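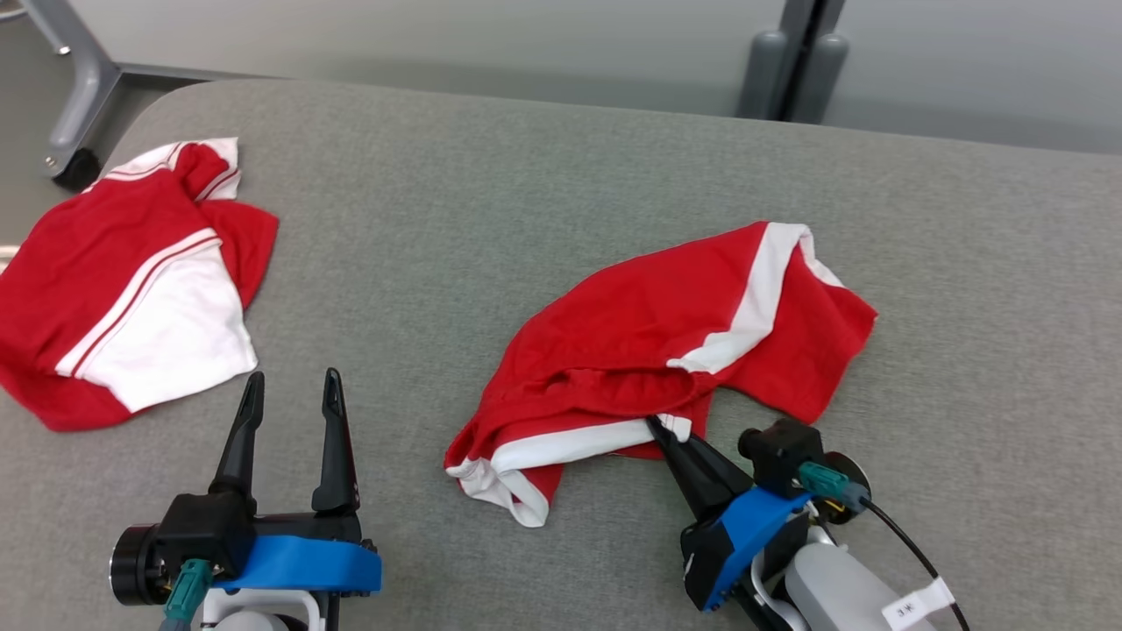
Entretien du linge et des objets de culte : recommandations pratiques à l'usage des paroisses

12 partages · 3 commentaires

Les présentes recommandations s'adressent aux équipes chargées de la sacristie, aux chorales et aux familles qui reçoivent chez elles du linge d'église à laver ou à repasser. Elles complètent le cahier d'entretien remis à chaque paroisse du secteur de Stestard et remplacent la feuille distribuée en novembre.

Linge d'autel

Les corporaux, purificatoires et manuterges sont mis à tremper dans de l'eau claire avant tout lavage. Conformément à l'usage, cette première eau est versée dans la piscine de la sacristie ou, à défaut, directement en terre. Elle n'est jamais jetée à l'évier. Le lavage se fait ensuite à la main ou en machine, séparément du linge domestique, avec une lessive sans azurant.

Les taches de vin récentes sont tamponnées à l'eau froide, puis recouvertes de sel fin pendant une heure. Sur le lin blanc ancien, on s'abstiendra d'employer l'eau de Javel, qui jaunit les fibres et fragilise les jours brodés. Un bain de percarbonate à 40 degrés convient aux pièces robustes. Les dentelles sont lavées dans un filet et séchées à plat sur une serviette éponge.

Le corporal se repasse légèrement humide, sur l'envers, puis se plie en trois dans chaque sens, de manière à former neuf carrés. L'amidon est facultatif. S'il est employé, il convient de le choisir en poudre et de le préparer le jour même.

Cire de bougie

La cire doit être froide et dure avant toute intervention. Elle est soulevée avec le dos d'un couteau à bout rond, sans gratter le tissu. On place ensuite l'étoffe entre deux feuilles de papier absorbant blanc et l'on passe un fer tiède, en changeant le papier aussi souvent que nécessaire. Les papiers imprimés sont à proscrire.

Sur les bobèches et les chandeliers en laiton, l'eau chaude suffit dans la plupart des cas. Les pièces creuses ou lestées ne doivent pas être immergées : on les essuie avec un chiffon trempé dans l'eau à 70 degrés, en portant des gants.

Aubes et tenues de chorale

Les aubes en polyester et coton supportent un lavage à 40 degrés avec essorage modéré. Elles sont suspendues dès la sortie de la machine, sur des cintres larges, la fermeture remontée jusqu'en haut. Les cols se brossent au savon de Marseille avant lavage. Les cordons sont retirés et lavés à part, noués aux deux bouts.

Les chasubles doublées, les étoles brodées de fil métallique et les ornements en soie ne relèvent pas de l'entretien courant. Ils sont confiés à l'atelier Nandent, après inscription dans le cahier de la sacristie.

Livrets de chant et missels

Les livrets se rangent debout, sans être serrés, à distance des radiateurs et des murs extérieurs. Une page gondolée par l'humidité est séchée à l'air libre, puis mise sous poids entre deux buvards pendant 4 jours. Le ruban adhésif ordinaire est exclu pour toute réparation ; on utilisera du papier japonais et de la colle d'amidon. Les couvertures plastifiées se nettoient avec un chiffon à peine humide.

Rangement

Les tiroirs sont garnis de papier non acide. Le linge propre y est déposé par catégorie, les pièces les plus anciennes sur le dessus. Les sachets de lavande sont admis à condition de ne pas toucher les étoffes. La naphtaline ne doit plus être utilisée.

La fiche 548, relative aux nappes d'autel de grande longueur, peut être consultée à la sacristie de Stestard, le matin jusqu'à midi.

Partager cette page · 12 partages
3 commentaires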